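Stidero work table review: eight months of jam, hems and homework

Posted 2023-03-11

I wasn't planning to review a table. I was planning to review the pressure canner my sister gave me for my birthday, but I keep getting asked about the big white table in my back room, so the canner can wait its turn.

Some background first. We moved to Eltport last winter into a house with a kitchen the size of a caravan's (lovely window, no bench space whatsoever) and a sleepout off the back that the previous owners had used for storing surfboards. I preserve fruit, I sew badly and often, and I have two kids who can't do a maths worksheet without spreading it over a whole postcode. So what I wanted was one large, plain, hardworking table that could live in the sleepout and be all of those things in turn. I looked at a gorgeous old silky oak one at the tip shop and talked myself out of it, and I still think about it more than is healthy.

The Stidero was what I ended up with. White top, metal legs, flat-packed, picked up from the Veltex warehouse in my own hatchback with the boot tied down with an old dressing gown cord. The drive home took 15 minutes and I'd like never to repeat it.

Putting it together

Better than I feared! The instructions are all drawings, but they're good drawings, and the bolts come in little bags with letters that match. There were 17 steps and I got cranky once, at step 13, which wants you to hold a crossbar up with one hand while doing up a bolt you can't see. Get a second person for that bit. I got my neighbour, Jhun Ocampo, who came over in his gardening hat, did it in no time and went home with a jar of cumquats.

The supplied Allen key is rubbish. Use your own.

Do tighten everything again after the first couple of weeks. Mine had developed a bit of a sway by then and I was all ready to write a stroppy email, but a quarter turn on each bolt and it's been rock solid ever since, even with the sewing machine going flat out on denim.

Living with it

The height is the thing I'd praise first. I'm tall, and my old table had me hunched over like a question mark by the end of a pair of curtains. Stidero gives you adjustable feet and I've got mine wound nearly all the way out. I can stand and cut fabric for an entire arvo now and still be able to put my own socks on afterwards.

It's also properly deep. You can have the cutting mat down, the iron off to one side, and still have somewhere to put your cuppa where it won't get elbowed (in theory).

Now, the white. I love how bright it makes the room, and pins show up on it beautifully, as do chalk, loose threads and the odd ant. But so does everything else you'd rather it didn't. Grey scuffs turn up and I couldn't tell you how half of them got there. Brown marks are worse. If you're making chutney, or you drink tea the colour of creosote like I do, wipe up straight away and don't tell yourself you'll get to it after the school run.

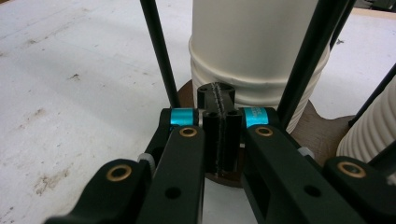
I've tried a fair few things on stains by now. Warm water and dishwashing liquid does for anything fresh. Bicarb made into a paste is the next step up, and it's good on fruit if you leave it sitting for a bit before you wipe. I wouldn't go near it with a scourer, I did that once in one corner and there's a dull patch there that catches the light every morning just to annoy me. The Jurčo cleaning cream that everyone at markets swears by was fine, smelled like a dentist's, and did no more than the bicarb at several times the price.

Heat I can't properly speak to. I use a board under the jam pots every time and I'd tell you to do the same.

The other niggle is the edges. The corners are quite square and they're exactly at hip height on me and forehead height on my youngest. I stuck those clear rubber corner bumpers on and they've mostly stayed put, though one seems to end up in the dog's bed every few days.

Where it sits compared with the others

My friend Leonora Lagman bought the Veltex own-brand table at the same time as I got mine, so we've had a bit of a running comparison going. Hers was cheaper and it's a nicer looking thing, with rounded corners and a pale timber-look top that hides a multitude of sins. But it's shallower, the legs don't adjust, and she's had to wedge a folded beer coaster under one of them on her verandah. She wouldn't swap. I wouldn't either, as it goes. If yours is going to be seen by visitors, hers is probably the pick. If it's a back-room table that's going to get walloped, I'd go the Stidero.

I also had a trestle before this and I won't waste your time on it, except to say it folded up once with a full tray of seedlings on top.

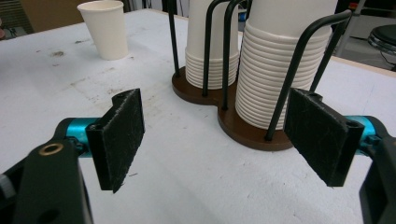

So would I buy it again?

Yep, I would. I might ask whether it comes in grey next time. For a table that gets used every day of the week, mostly by people who aren't being careful, it's held up well underneath and looks a bit lived-in on top, and I can cope with that.

8 out of 10 from me. It loses one for the Allen key and one for the corners. If anyone's found something that shifts old turmeric off a white surface, please pop it in the comments, I'm making piccalilli next and I already know how that's going to go.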